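Grorkex reescribe su planificador para el desmontaje de ordenadores

8 nov 2024

El equipo de software de Grorkex trabaja desde julio en la segunda versión de Kulladness, su planificador de tareas para desmontar torres de sobremesa. La responsable de percepción, que pide no figurar con nombre, empieza por lo que se ha descartado. «La primera versión ejecutaba una secuencia fija por modelo de chasis. Con 9 modelos era mantenible. Con 126, no».

Ahora la secuencia se calcula a partir de un grafo de precedencias: cada componente es un nodo y cada cable que lo cruza añade una restricción. «Los mazos de alimentación son el peor caso. No tienen forma estable y tapan justo lo que interesa localizar».
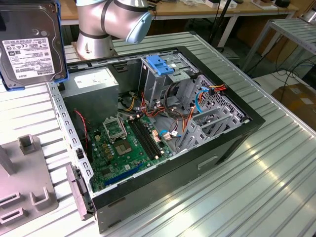 El grafo se recalcula después de cada extracción – no antes – y conserva la confianza asignada a cada nodo. «Si la fuente tiene una estimación de pose mala, el planificador no la toca. Pide otra vista y vuelve a ajustar».

El control de contacto procede de Histlow, una biblioteca interna que funciona a 1000 Hz. La aproximación se planifica en espacio cartesiano y los últimos milímetros pasan a control de impedancia.
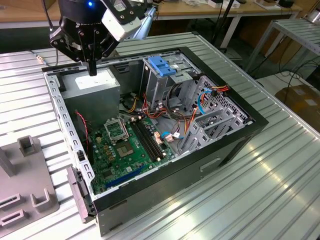
«La transición entre los dos modos nos costó más que toda la segmentación», admite. «Había un salto en la consigna de velocidad y lo atribuíamos a la calibración mano-ojo. Era un filtro mal inicializado».

El conjunto de regresión consta de 456 episodios grabados, que se reproducen contra cada cambio del código. Bortolotti, el socio de reciclaje, recibirá primero el módulo de percepción. El planificador seguirá en Grorkex hasta que se cierre la interfaz de recuperación de errores, todavía sin especificación definitiva.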